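Setting up a folding station: ground rules for recording with the hand gripper

Read this before your first session. It covers the table, the gripper and the people nearby. If something doesn't fit your station, ask Nazanin Bahrami before you change it.

Before you start

1. Spread the cover sheet over the whole work surface. Small wrinkles are fine. Pull out any ridge high enough to catch a finger of the gripper.
2. Put out only the clothes on your task card. Keep them apart, so that you never pick up two at once.
3. Close the gripper fully and check that the pads meet. If they are worn, fill in a Kesta slip and take another unit.
4. Read the warning sticker on the gripper. A unit with a missing or torn sticker goes back on the shelf.
5. Check the floor for cables where you will be standing and move them.

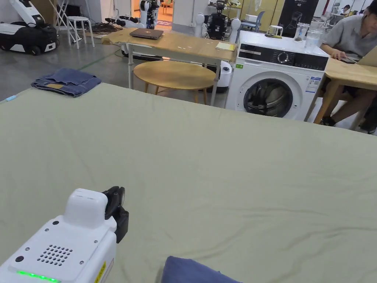 During the session

Keep your free hand away from the fingers while they are closing. Work at a steady pace and finish each fold before you reach for the next item. If you drop something on the floor, stop the recording, pick it up and start that fold again.

People at other desks may be in view. Tell them before you begin, and don't record anyone who has said no. Laptop screens that can be read from your station should be turned away or shut.

Stay on your own side of any floor line while a mobile robot is switched on. Régis Gilbert keeps the list of who may cross.

Stop after 50 folds and take a break, even if you feel fine.

Afterwards

Name the session with your station number and the card number, for example 11-879. Write down any fold you restarted. Put the gripper back with its fingers closed and leave the sheet on for the next person, unless it is Thursday, when the sheets are washed.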